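3.2 Seating and soft items

The second item group covers upholstered seating and the loose textiles that collect on and near it. Earlier inventories of furnished bedrooms recorded such textiles by storage location, so a cushion or cloth bag left at a chair was entered as misplaced. We treat the chair and the floor directly in front of it as a single zone – the boundary between the two is rarely stable in daily use. The coding scheme follows Mercado's notes for the Usby rooms, with 12 item classes and one residual class. Pillows and fabric bags share a class, as both are soft, closed forms that change outline when set down.
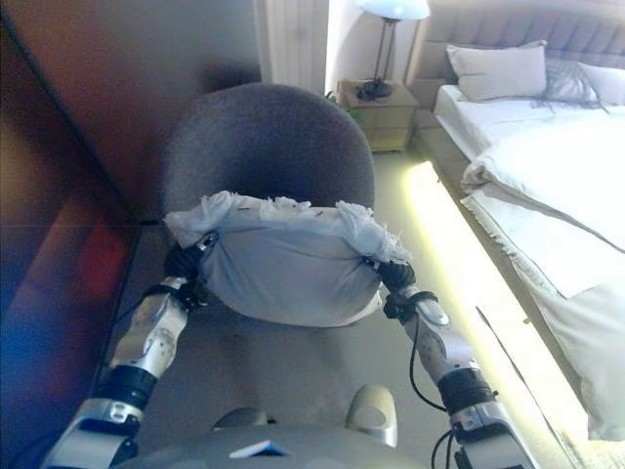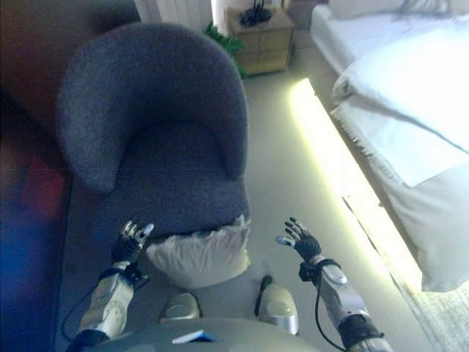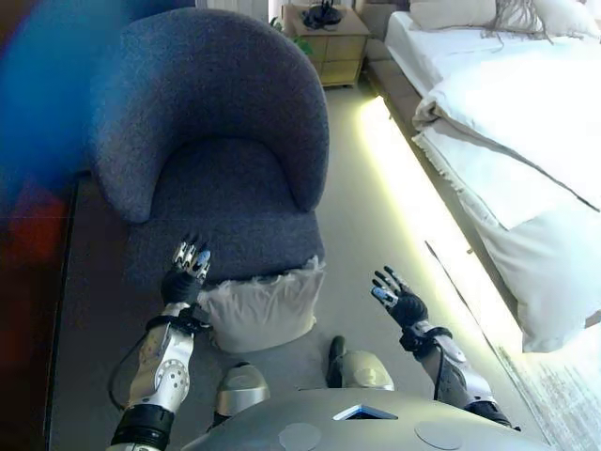 Figure 6. Gray upholstered chair and pale soft item, bedroom set.

Placement was coded at three levels: held, at the seat edge, and on the floor. An item touching both the seat and the floor was assigned to the seat edge. Orientation was not coded for this class. In pilot coding the two raters disagreed most often on which side of a soft item was its front, and the written guidance did not resolve this.

Carpet and rug areas were entered separately from the furniture standing on them. Lighting was noted only where it hid the outline of an item – low strips under beds were the usual source. Of the 2000 entries in the Moges inventory, 700 fall in the seating zone. Entries from Vustalby use an older form without the seat-edge level and are left out of Section 4.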